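Drarkura

Drarkura is a free-to-play role-playing game for Android and iOS, developed and published by Numen. It combines turn-based battles with a collection system in which players recruit characters, known as wardens, and place them in teams of five. The game is set in the walled city of Hurkgate and the lands around it.

Gameplay

The main part of the game is a story campaign split into chapters, each made up of short battles. Before a battle the player picks five wardens and arranges them in two rows. Wardens in the front row take most of the damage, while those in the back row can use ranged attacks and healing skills. Turn order depends on speed, and each warden has one basic attack, two active skills and a passive skill.

Every warden belongs to one of four schools: Ash, Tide, Root and Bell. Ash is strong against Root, Root against Tide, and Tide against Ash. Bell has no strengths or weaknesses and is mostly made up of support characters. A team with three or more wardens from the same school receives a small bonus to health. 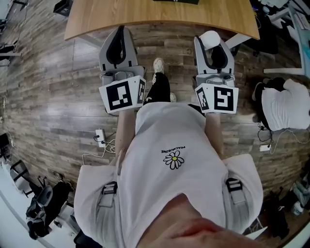
Stamina is spent on campaign battles and refills over time, up to a limit of 300. The daily dungeons use a separate set of keys and do not draw on stamina. A player who has already won a battle with a full rating can skip it and collect the rewards straight away.

Summoning

New wardens are obtained mainly by summoning, which costs a currency called seals. Seals are earned through play or bought with real money. A single summon costs 400 seals. Duplicate wardens are turned into shards, which are used to raise the rank of a warden already owned. Shards can also be swapped in the guild shop, though only for wardens of the same school.

Limited wardens appear in timed events and usually return to the general pool later – the exception is the group released with the Kamath chapters, who can only be earned by finishing that part of the story.

Setting

Hurkgate stands at the mouth of a river and is ruled by a council of bell-keepers. At the start of the story the great bell has stopped ringing, and creatures from the marshes have begun to enter the lower town. The player takes the part of a newly appointed captain. Later chapters move inland to Kamath, a mining town where the bell was cast.

Updates

Version 2 was released on February 1, 2022. It added guild battles, the Kamath chapters and a practice mode in which teams can be tested without spending stamina. The campaign had 426 battles after the update. A balance patch in June lowered the damage of several Ash wardens and changed the way that healing is shared between the two rows.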